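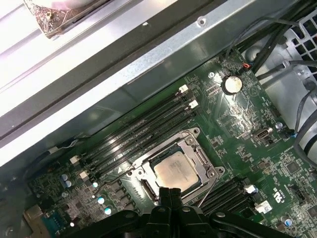
La pâte thermique vieillit mal dans une machine qui tourne en continu, et la mienne tourne en continu depuis plusieurs années. Elle sert de serveur de sauvegarde, de relais de courrier et de poste de compilation, trois rôles qui n'ont pas le même profil de charge. Avec le boîtier ouvert, le cadre de rétention relevé et le processeur encore dans son socket, on distingue des traces sur le dissipateur intégré, dont la surface est devenue terne. C'est sur ce genre de surface que se joue une bonne partie du transfert de chaleur, et j'ai longtemps négligé le sujet au profit des ventilateurs.

Le relevé de septembre donnait 90 °C en pointe pendant une compilation complète, avec une baisse de fréquence visible dans les journaux. Au repos, rien d'anormal. L'écart entre repos et charge est l'indicateur le plus utile : une poussière dans les ailettes relève les deux valeurs, un mauvais contact creuse surtout la seconde. La courbe montait en quelques secondes puis formait un plateau, profil classique d'une interface dégradée.

Sur le choix du produit, je reste sur une pâte non conductrice de viscosité moyenne. J'ai essayé la Skornora, qui s'étale bien mais migre vers les bords après un an de cycles thermiques. La Gosling est plus épaisse, pénible à appliquer en dessous de 20 °C, et ses résultats ne bougent pas. Le métal liquide n'a pas sa place dans une machine que je ne surveille pas.
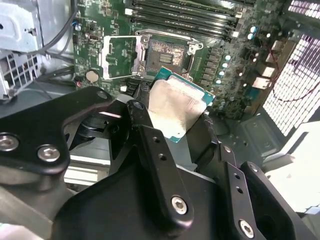
Le processeur au-dessus de la carte mère.

Pour le nettoyage, alcool isopropylique et chiffon non pelucheux, en renouvelant le chiffon jusqu'à ce qu'il ne se colore plus. Sur un socket LGA, les contacts élastiques sont côté carte : un fil de coton accroché suffit à en plier un, et le redressage à l'aiguille ne réussit pas toujours. Je ne pose rien au-dessus du socket ouvert. Le ventirad se serre en croix, par demi-tours.

Protocole de mesure : compilation du même arbre de sources, 8 tâches parallèles, une lecture du capteur toutes les 200 ms, soit un fichier de plus de 1 000 lignes par passe. Je rejette la première passe. La température de la pièce est notée à part et retranchée, faute de quoi la comparaison entre deux saisons n'a aucun sens.

Il reste la question de la courbe du ventilateur, réglée trop bas dans le micrologiciel d'origine. J'y reviendrai avec les relevés du boîtier Grolomley, dont le flux d'air est inversé.

Classé dans : Matériel, Refroidissement

© Harance – Contact – Haut de page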